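Can Machines Tidy Up Yet? Picking Mixed Objects from a Bin
Term project report, Automation Lab

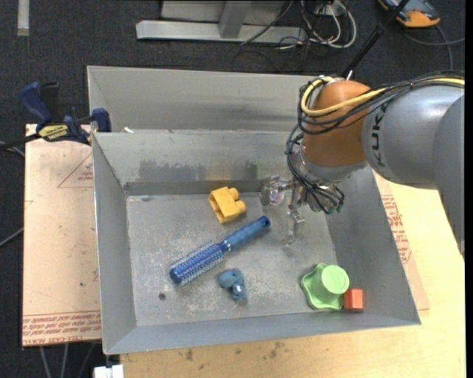 Dušan Kubíček wrote in the margin of our first draft that a chore should not count as done by a machine if a person has to stand next to it the whole time. We have kept his remark in mind in what follows, and we come back to it under Results.

Background

Our question was whether a robot arm can do one small part of tidying a home or restocking a shop: taking unlike things out of a container, one at a time, and putting them somewhere else. Factories have had arms that pick identical parts for a long time. A bathroom drawer or a returns box is harder. A round hairbrush rolls and has bristles, and a hollow block can be held by a wall or by its outside.

We looked at two planning programs, Gallow and Jornetti. Gallow looks for a good grip on any visible surface. Jornetti tries to work out what the object is first and then picks a stored grip.

Method

The bin is gray sheet metal with sloping walls and a flat bottom. It is held with a bar clamp, and the arm reaches in from one side. Each program got 90 attempts. An attempt counted as a success if the object left the bin and was set down in the tray without help. We stopped an attempt after 2 minutes. Objects were put back by hand between attempts, in no fixed arrangement.

Results

Gallow did better on objects it had not been set up for. Jornetti was better on the hairbrush, where it went for the handle. Gallow often tried the bristle head and lost its grip on the way up.

Blocks were easy in open space. Both programs had trouble when a small object lay close to a wall, where the fingers touched the slope before they closed. Two objects in contact were also a problem, and in 6 attempts the arm lifted one and dragged the other with it.

By Dušan's rule neither program passes. One of us stayed at the stop button throughout, and the longest run with no one stepping in was 10 picks.

Discussion

A person clears a bin like this in seconds without thinking about the order. For a shop with a steady flow of small returns, a slow arm could still be worth having if it could be left overnight, and ours could not. For a home we see no case yet. The arm is heavy, needs a fixed place and does only one step of the chore. Sorting, wiping and putting away would each need their own work.

Next term's group plans to try soft fingers and to add cloth items, starting with socks and dish towels. The attempt logs are in the shared project folder under Gallow and Jornetti, sorted by object.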